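I meet Benedita Mota on a wet Saturday in Pedilach, in the back room of the shop where she mends and sells old board games. She's made a pot of tea big enough for six, and there are two of us.

"I was a tax clerk for years," she tells me. "Quite a good one! Then my aunt left me her collection, and I had 69 boxes in a one-bedroom flat. You either open a shop or you move out."

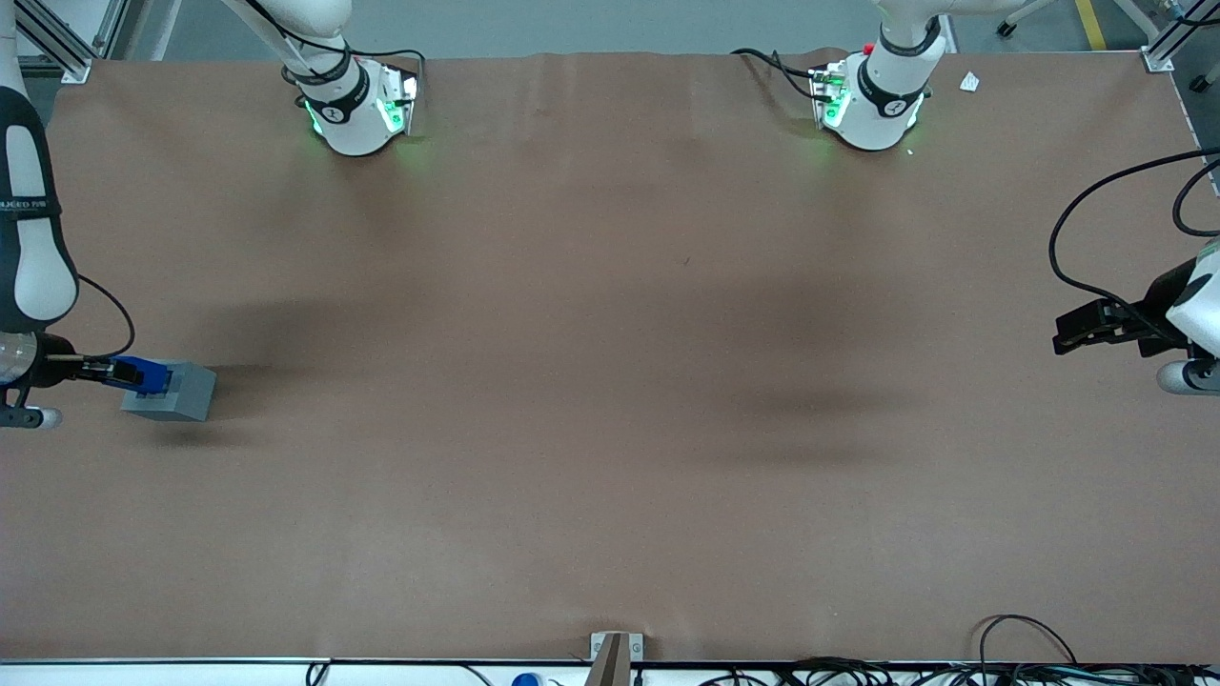
She opened in February, three weeks later than planned, and called the place Dekodlow after a card game her grandfather made up (he won every time, she says, and never wrote down the rules). I ask if people still buy second-hand games. She laughs at me.

"They buy them for the smell. And for the notes! I had a Matos farming game come in with every score since the seventies pencilled inside the lid. Someone called Pip cheated for 2 whole summers."
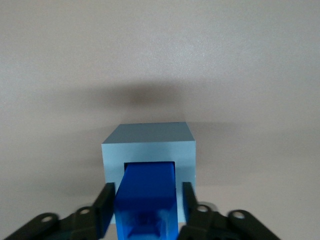
The hard part is missing pieces. She writes to collectors, swaps by post and keeps a drawer of spare pawns that I'm allowed to rummage in – I could have stayed there all afternoon. Would she ever sell a game with a bit missing?

"Only if I say so on the box. I'd rather take less money than have some poor family find out on Boxing Day."

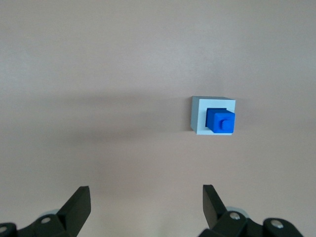 Blue on blue: small blocks stacked on a pale base.

We get on to the one she'd never part with, a trading game by Grostberg that she paid 200 pounds for and has played once. "It's dreadful," she says. "Four hours of selling wool. But look at the board, it's gorgeous."

And what about the tax office, does she miss it?

"I miss the canteen," she says, and goes to put the kettle on again.
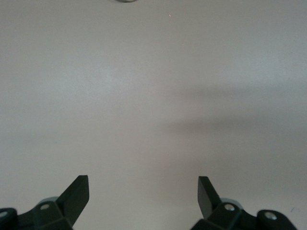
A pale grey tabletop in soft shadow.

Dekodlow is open Tuesday to Saturday. Ring first if you're bringing in more than a box or two.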